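The Retrieve

I got Stanley from a man in Clendum who was moving to a boat. He told me the dog was a retriever mix, and I have spent two years trying to work out what he was mixed with. A sofa, my sister thinks. He has the big square head and the feathery tail and every bit of the equipment, and when you throw a ball for him he watches it go with real interest and then looks back at you like, well, that's gone.

So I signed us up for the beginner field class at Gerlach. It's eighteen miles out, past the feed store, and the last stretch is gravel. I'd pictured a barn and some nice ladies with clickers. What I got was Hamidreza Najafi, standing in a wet pasture in a tan coat, with a canvas dummy under each arm and a black Lab at his heel so still I thought for a second it was plastic.

"What does he do?" he asked me.

"He's very friendly," I said.

He wrote something down. I'd love to know what.

The first night was just sitting. You'd think sitting would be our event (Stanley sits all day at home, he's gifted at it), but apparently there's a difference between a dog who is sitting and a dog who is waiting, and mine had only ever done the one kind. A spaniel down the line broke three times and her owner laughed every time. Stanley didn't break at all. He lay down, rolled over, and went to sleep with his feet in the air while the dummies flew over him.

"Steady," said Mr. Najafi, and wrote that down too.

I practiced every morning before work. I bought a dummy of my own and dragged it through bacon grease, which the book said not to do, and Stanley licked it clean and left it where it was. I tried running away from him. I tried running toward it. I got down on my hands and knees one time behind the garage and picked the thing up in my teeth to show him, and when I looked up my neighbor was standing at the fence with her coffee. She said good morning and I said good morning, or something close to it, around the canvas.

By August I'd pretty much decided we were going for the fresh air. The class was down to the serious people by then, the ones with whistles on braided cords and crates bolted in their trucks. The spaniel was doing blind retrieves at 100 yards. I still had a dog who'd walk out with me to get the dummy, keep me company while I bent over, and walk back.

Then came the evening we worked by the pond. Mr. Najafi threw one long, out past the reeds, and sent the Lab, and the Lab went in beautifully, and at the same moment my hat blew off.

It was my dad's hat. It's an ugly green thing with a chewed brim and I don't even look good in it. It skipped along the bank and went in, and I must have made some kind of noise, because Stanley stood up. He looked at me. He looked at the hat. Then he went into that pond like somebody had pushed a piano off a dock.

He can't swim very well, it's mostly splashing. But he went straight out to it, took hold of the brim as gently as you'd pick up an egg, and turned around and came back with his whole big head held up out of the water so it wouldn't drag. He walked up the bank, sat down square in front of me, and waited. The real kind of waiting. I'd forgotten what I was supposed to say, so I didn't say anything, and he just went on holding it with the water running off his ears.

"Take it from him," Mr. Najafi said quietly. "And say thank you."

I said thank you. I said it a bunch of times. Somebody behind me was blowing her nose, and I'm fairly sure it was the spaniel lady.

We tried the dummy again right after, naturally, with everyone watching. I threw it nice and high. Stanley watched it go, and looked back at me, and leaned on my leg.

I drove home with the windows down and the heater on, and the hat on the dashboard, and the whole car smelling like pond. We're signed up again for spring. Mr. Najafi says to bring the hat.

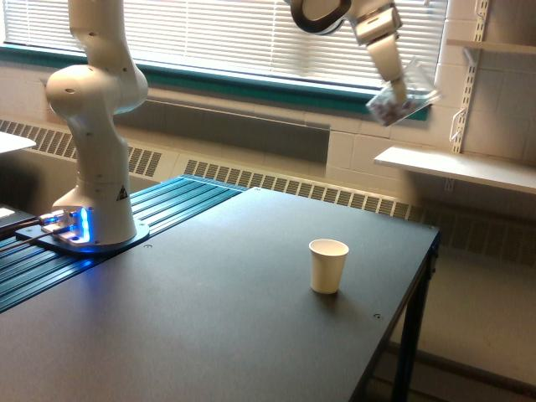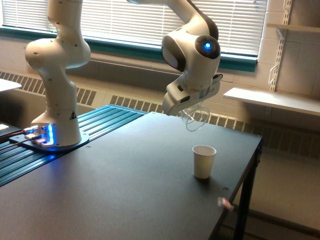
Does Stanley ever learn to bring back the dummy?
Only when it's tucked inside the green hat, and he gives back the hat first.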